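premton-names

A word list of kitchen and household objects, and what people in different places call them. Current release: September.

What is in it

The list covers 200 objects. Each one has between one and 29 names, depending on how strongly people feel about it. The potato masher has one. The thing you use to get the last of the batter out of the bowl has 29, and two of those came from the same household, whose members no longer discuss it.

Names were collected by post and by email from readers of the Nedthorpe newsletter, then from their relatives, then from people who had heard we were doing it and wanted to complain. Padmavathi Reddy wrote the original prompts. Pieter Vandenberghe typed up the postal replies, including the ones written around the border of the page.

Files

names.csv is the main table, one name per row.
objects.csv gives each object a number and a plain definition.
places.csv has the place each contributor said they learned the word, which may differ from where they live, where they were born, or where they are prepared to admit to.
disputes.txt is longer than the other three put together.

Columns in names.csv

object_id: matches objects.csv.
name: as written by the contributor. Spelling has been left alone. If you find "collander," so did we.
learned_in: place code. TRV is Trovholm, NED is Nedthorpe, XX is "my grandmother said it."
strength: 1 to 5, the contributor's own rating of how wrong everybody else is. The average is 4. We had hoped for a spread.
note: free text. Please read a few before you build anything on top of this column.

How objects were defined

Definitions describe shape and leave use out of it wherever we could manage. Early drafts said things like "for draining pasta," and half the replies were about pasta. Object 28 went through more drafts than any other. Its definition now reads "an upright stand with hooks at the top, for hanging things from," and Zohreh Vahidi would like it known that she voted against the last four words. 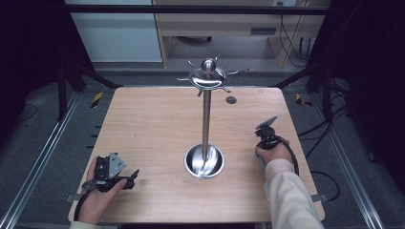

Object 28: steel stand, six hooks, round base.

Names received for object 28 include hook tree, mug tree, utensil stand, spinner (from people who insist that theirs turns), dangler, and "the Kurup," after the shop in Trovholm where one family bought theirs. We kept the Kurup in. Three separate cousins sent it, each under the impression that it was the standard English word.

Known problems

Trovholm is overrepresented. Dale Lavoie mentioned the project on a choir trip and we have been paying for it ever since.

Contributors under 20 are scarce. The few we have answered "I don't know, the thing" often enough that it was given its own code, THING. Filter it out or keep it, according to your views on language.

Objects 61 and 62 are the same object. Fixing this would renumber everything after them, so we've decided to believe in a subtle difference.

Some notes contain recipes. They haven't been tested.

Corrections

Send them to Saranya Raju, with the object number in the subject line. Corrections to spelling in the name column will be declined, politely the first time. New names are welcome for any object except the batter one, which is closed.

License

Free to use, share and argue with. Please credit premton-names and say which release you used. If you publish a map, send us a copy before you send one to Trovholm.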